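Filed under: Closet, Small Fixes

Where the bow ties go now

My husband's ties had been living in a shoebox since May. Every time he needed one he dumped the whole box on the bed, and the bow ties came out with the loops crushed flat. He owns 18 ties, and 7 of them are bow ties, so this came up more than you'd think.

I bought a small T-shaped stand, made by Gisetti, with a bar across the top and little knobs under it. Long ties hang fine on it. Bow ties don't. The pre-tied ones slide around on the neck band and end up twisted.

So the bow ties get a tray. I looked at a leather one from Vulitier and put it back when I saw the price. The one I kept is plain green with a low rim. I pinch the knot, pull each loop out to the side, and lay the tie flat. Two fit side by side without touching. The rest stay in the drawer on tissue paper.

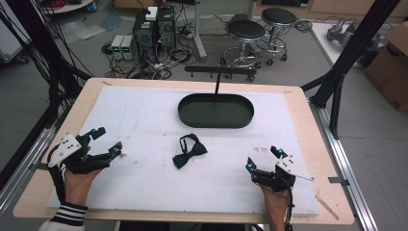
Black bow tie, green tray, and the stand behind it.

The black one gets worn the most, so it has a permanent spot in the tray. I steam it from the back before it goes away. Velvet I leave alone.

Next is the belt drawer.

1,249 views | 160 shares | 2 comments

Maribeth Castillo
Do you fasten the neck band before you lay them down? Mine curl.

T. Khumalo
I use a soap dish for mine. Works okay.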